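Ticket: stray marks / drawing page on the white tablet, table 2
Opened by: Lerato Baloyi
Assigned: Karabo Chauke
Priority: normal (was low, bumped by Joyce)
Status: open, waiting on Mendero

Problem as reported

Drawing page on the tablet won't clear. Tap the clear option, page goes white, then old strokes come back next time someone draws. Also a squiggle lands somewhere other than where you started it, maybe a finger width off. Lerato says it's been like this since the Haleo update in February. Joyce says no, before that. Not going to argue it here.

Stand also rocks. Separate problem but logging it in the same ticket becuase nobody wants two.

What's needed: clean page, line goes where you put it, tablet stays put on the table. Bheki needs it for the handwriting sheets, all 52 of them, so not urgent today but soon.

Checked so far

1. Restarted tablet. Full power off, counted to ten, back on. Same.

2. Wiped the screen. Dry cloth first, then slightly damp, then dry. There was a sticky patch near the bottom edge, gone now. No change to the stray strokes.

3. Brightness all the way up so we could see faint leftovers. One short red wavy stroke near the middle of the screen, pale blue round icon down at lower left. Icon belongs to the drawing page, leave it alone.

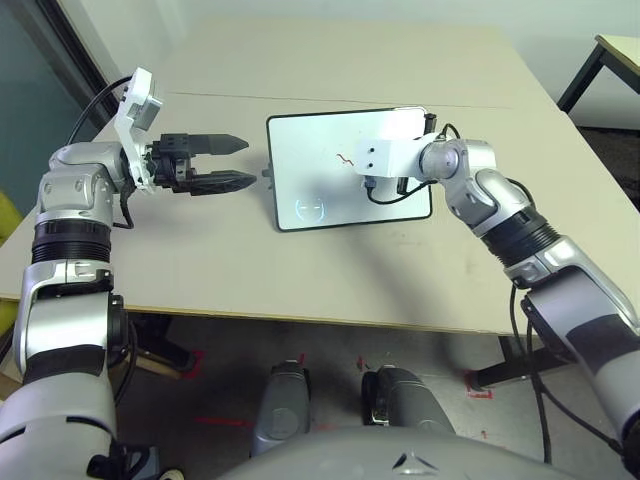
4. Cleared page from the menu, not the shortcut. Menu clear held for the first try. Second try it came back. Tried it again after closing the other apps, same thing, came back on the second one.

5. Changed pen width thin to medium. Medium is worse for offset or maybe just easier to see. Put back to thin.

6. Red vs blue pen. No difference. Left on red.

7. Stroke placement. Wrote the start points on paper and compared. Top strokes good, bottom ones drift. Karabo thinks tilt, I think calibration. Both possible.
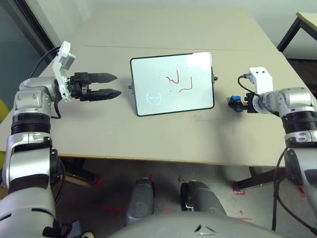

Step 7, two strokes on the page plus one tiny dot left of the lower one. Upper stroke has the hook on its right end.

8. The dot. Could be a stray touch, could be the thing we're chasing. Exported the page and zoomed in, the dot is in the file, so it's stored as a stroke and not a mark on the glass. Export was 41 KB if anyone at Mendero asks.

9. Stroke log. Settings, Advanced, Input, Save log. Limit is 2,000 entries, ours had 129 so it isn't full. Sent to Mendero with the export.

Stand

Took it off, checked the feet, put it back. Rocks less if the tablet sits right down in the holder. Tried folded card under one foot, worked for a bit then slid out. Don't use card. Fekwood sells a rubber foot that should fit, Mpho to check the size before we order, last time we got the wrong ones and they wouldn't take them back.

Table isn't the cause. Checked the top where the tablet goes, pushed down on each corner, solid. Moved everything loose to the shelf first so there was nothing to catch under the stand. 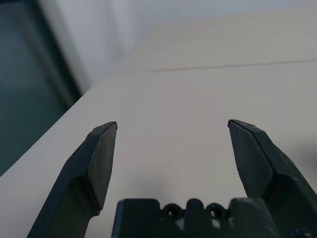
Wiped the top down after that and left it to dry before putting anything back. Use the Cele spray not the other one, other one leaves a film and the feet slip on it. Spray goes on the cloth, NOT on the table near the tablet.

Comments

Mpho Msimang: feet are the small size. Adding to the order.

Joyce Swai: can we just swap in the old tablet for now?

Karabo Chauke: old one doesnt have the drawing page. Would need installing and I don't have the login.

Joyce Swai: ok who has the login

Lerato Baloyi: me. Will send. But it'll ask for the update too and then we might have two broken ones.

Karabo Chauke: fair. Hold off then.

Bheki Maluleke: got the sheets sorted into folders meanwhile. If the lower half of the page is the bad bit I can start with the ones that only use the top line.

Karabo Chauke: yes do that. Save a copy after each sheet, new file name every time, don't overwrite. And clear from menu.

Update, Wed 16 April

Mendero replied. They want a calibration reset and a second log after. Reset wipes saved pages so Bheki please confirm copies are off the tablet first. Once he says yes:

- charge past half
- lay tablet flat, off the stand
- Settings, Screen, Calibrate, follow the crosses
- one stroke top, one stroke bottom, save log
- back on stand, same two strokes, save log again

Send both logs on this ticket. Leaving open.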